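Prokeo balloon pump and table stand set, reviewed

2024-03-05

I don't trust party kit that promises to save you an afternoon. The Prokeo set says on the box that you can dress a whole room in 40 minutes, and I bought it for £26 with my arms already folded.

For that you get an electric pump with two nozzles, a bag of clear stands that come in sections, a roll of glue dots, a sizing card and a leaflet. The leaflet is the worst bit. It has five steps and skips the one you need, how far to push the neck of the balloon into the cup at the top of the stand. Too shallow and it leans. Too deep and it pinches, and then you start again.

The pump is loud. It's also quick, I'll give it that, and the second nozzle slows things down enough that you can stop where you meant to. I'd still rather have a proper switch than a nozzle you have to lean on with your palm.

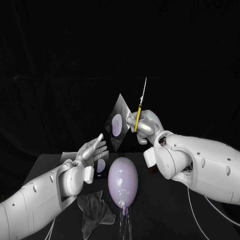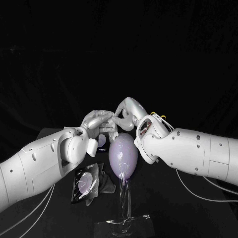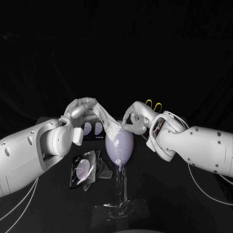
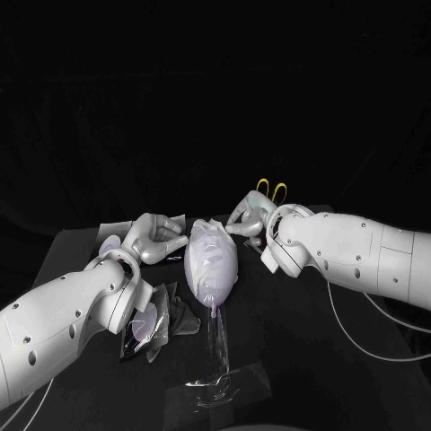
The sizing card is a bit of printed cardboard with holes in it. Mine had gone soft at the folds by the second use. You could make a better one from a cereal packet, and I did.

Stands, then. They click together well enough on a flat table. On the trestles at the hall in Grultthorpe, which have never been flat, they wobbled whenever the door opened. Filling the base with water is meant to cure this. It helped with the short ones and did very little for the tall ones. One base had a seam that wept all over the paper cloth, and Prokeo have yet to answer my email about it.

I was also promised the balloons would "stay fresh for days". These are air-filled, so they don't float and don't need to, but the ones I put up in October looked tired by the next evening. I don't blame the pump for that. I do blame whoever wrote the box.

Is it better than the Arancibia set? I used one of those last year, and its stands were thicker and its pump was feeble. Put the Arancibia stands with the Prokeo pump and you'd have something worth owning. Etutura sell the pump by itself, without the stands, and if I were buying again I'd do that.

The shop page had 142 reviews when I looked, nearly all of them glowing, and most read as if they were written before the box was opened. Three stars from me, two of them for the pump.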